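Search reviews
Home Reviews Guides Workshop About Contact

Murnis two-arm recording kit: review after 329 episodes

Reviewed by Thaddeus Halvorsen

We bought the Murnis kit to collect household examples for a tidying policy. Before that we were on the Trinetti, which records well enough but takes two people to move and doesn't like a narrow doorway. The Murnis is smaller. One person can wheel it from room to room, and it went through every door in the flat we rent for this work.

In the box you get the operator's handles, a foot pedal, the recording software and a printed manual. The robot comes on its own pallet. Setting up took most of a Tuesday, and the longest part was matching the handles to the arms. The manual has the steps in the wrong order here. Do the zero pose first, then the pedal.

Recording is simple. Press the pedal to start, do the task, press again to stop. A longer press throws the last episode away. The delay between hand and gripper is small enough that I stopped thinking about it by the second morning. Each episode is saved with the video, the joint positions and a text label, and the labels can be changed later in bulk.

Our first 114 episodes were table work, cups and cutlery for the most part. After that we moved to floor tasks in the bathroom, and that is a harder test of any kit of this sort.

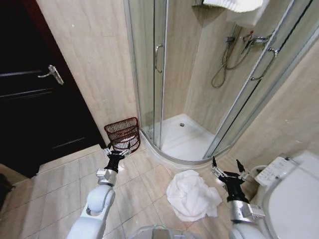 Floor work in the bathroom, with the towel down in front of the shower tray.

Reach is good. Both grippers can work at floor level, though you do have to bring the base in closer than feels natural. Cloth is slower than cups. The fingers are slim and will take hold of a single fold, but you need to come at it from the side, and new operators tend to push down on top of the towel instead. I keep those attempts and label them as failures. Sulemana, who trains the models, wants them in the set.

Changing the starting layout is left entirely to you. The software will happily let you record the same towel in the same place all afternoon, and a model trained on that learns one spot on the floor. I would like a prompt between episodes to move things. For now we use a paper list taped to the laptop.

Complaints. The pedal cable is too short. The replay viewer crashes on long episodes - anything over 4 minutes in our case - although the files themselves were fine each time. Doltbridge, who sold us the kit, sent a longer cable in November without charge but had no answer on the viewer.

An operator can do two hours before their shoulders complain. Swap people then, as the later episodes get sloppy.

I would buy it again for flats and small rooms. For bench work only, the Trinetti is still the steadier machine and we have kept ours.

We use cookies to remember your settings and count visits. Accept Manage choices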